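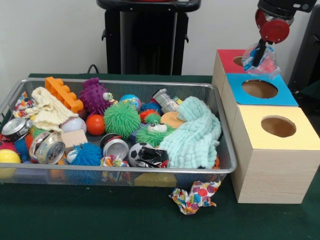
Mixed basket, three boxes: notes on sorting order
Raíssa Frota · September 5, 2019

1/ One wire basket holding toys, cloths and crushed cans, all mixed. Three wooden cubes with colored tops, each with a round hole. The job is to get the first into the second without having to open a lid afterward and redo it.

2/ Weight before starting: 2,506 g with the basket, 1,955 g without. I weigh the boxes at the end as well. If the sums don't match, something went under the table.

3/ Categories, fixed in advance: toys, textiles, packaging. Cans and plastic bags both count as packaging at this stage and get split later. Splitting them at the basket means a fourth box, and I have three.

4/ Sort by how things tangle. Size is a poor guide. A baseball is easy wherever it sits. A knitted cloth lying over half the pile is holding down everything under it, and if you pull from the middle it brings a can along.

5/ So textiles first, lifted from a corner, straight up. Then the spiky and hairy balls. The long soft filaments catch on pull tabs. Lift the can off the ball if they're touching — the other way round stretches the filaments. 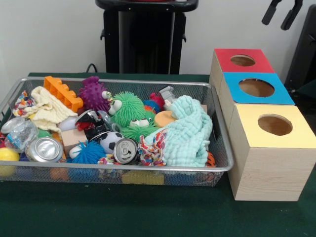
Tray at the brim, boxes on the right.

6/ A full container is slower than two half-full ones. At the brim, anything round on top rolls the moment its neighbor goes. I take round things off the rim side before working inward.

7/ Crumpled clear bags are the worst item in any mixed lot. They take the color of whatever is beneath them and you see the highlights before you see the bag. Run a hand over the surface after each layer.

8/ On hole size: a crumpled bag compresses, a building brick doesn't. Check your largest rigid piece against the opening before you assign the boxes. Oluf Mogensen drew up a set for the Clurnbridge toy library with the holes 5 mm too small for the bricks, and all of them had to be recut.

9/ Fine mesh beats a solid bin for the source container. You can check the bottom layer from the side and decide whether to keep going down or start on the other end.

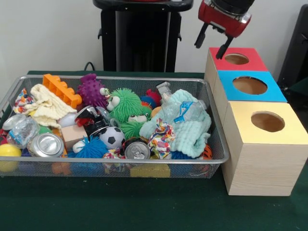 Nanna Þorgeirsson: At Stiltumham we pull the cans first, before any cloth. Cut edges snag knitwear. Have you tried that order?

10/ Tried it in March, 2 runs. Cans on top, yes, take them first. Cans under a cloth, no, you end up feeling for a torn edge blind. I'd amend post 5 to: exposed cans, textiles, remaining cans, then the balls.

11/ Small flat scraps (bits of patterned fabric, colorful paper) go last. They slide down through the pile whatever you do. Tip them onto a cloth and sort them flat.

12/ Paper and fabric look alike when crumpled. Pinch test: paper holds the crease. I count paper as packaging.

13/ Still open: wooden blocks. I count them as toys. Halldóra Stougaard files loose ones under craft material, and her list has no box for packaging at all. Next post is on labeling the tops.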